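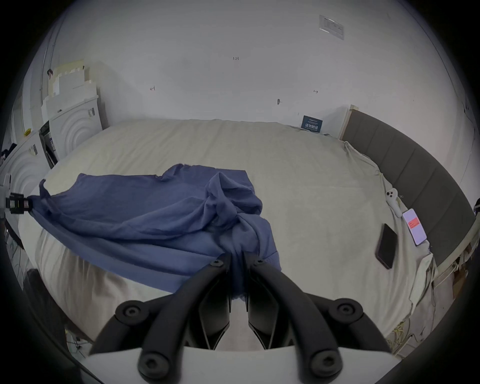 Page last changed: August

Linen and Housekeeping: Frequently Asked Questions
Kinallow Residence, Guest Services Office

These answers apply to all guests staying in the Skistis and Risirel buildings. Guests in the Lã annex should also read the sheet posted inside their door, as some hours differ there.

How often is my bed linen changed?
Linen is changed once a week for stays of seven nights or longer. For shorter stays, the bed is made up before arrival and is not changed again unless you ask. Requests received at the front desk by 9 a.m. are normally met the same day.

May I change the bed myself?
Yes. Clean sheets may be collected from the linen room on the ground floor of either building. Please bring the used set with you. The linen room does not issue a second set until the first has been returned.

May I bring my own sheets and blankets?
Guests may use their own bedding. The Residence's mattress cover must stay on the bed at all times. Personal bedding should be removed on the day of a linen change — items sent to the laundry by mistake are held for 20 days and then given away.

Which sizes are available?
Single and double sheets are kept in both buildings. Larger sizes are kept in Skistis only and should be requested one day ahead.

Are extra blankets and pillows provided?
One extra blanket and one extra pillow per guest are available without charge. Feather-free pillows may be requested when you book, or later at the desk.

What detergent is used?
All linen is washed with an unscented detergent. No fabric softener is used. Guests with skin conditions may ask for an additional rinse, and this request will be kept on record for the whole of the stay.

Is there a laundry for personal clothing?
Coin-free machines are located in the basement of Risirel, open from 7 a.m. to 10 p.m. The machines are operated with a laundry card, sold at the front desk. Unused credit is refunded at checkout. The laundry room is closed on Sunday until noon for cleaning.

What happens if linen is stained or torn?
Please report it. Ordinary wear and small stains are not charged. Where an item cannot be used again, the cost of replacing it is added to the final bill, and a copy of the charge is given to the guest in writing.

May I decline housekeeping?
Guests may decline daily service by hanging the card on the outer door handle. For safety reasons, staff will still enter once every seven days, at a time agreed with the guest where possible.

I left something in the bed or in my room. How do I get it back?
Write to the Guest Services Office with your room number, your dates of stay and a short account of the item. Small articles can be mailed at the owner's expense.

Whom should I contact with a complaint?
Complaints about linen or cleaning should first be made to the front desk. If the matter is not settled, they may be sent to Thiện Đào, Head of Housekeeping, Room 37, Skistis building. A written reply will be provided.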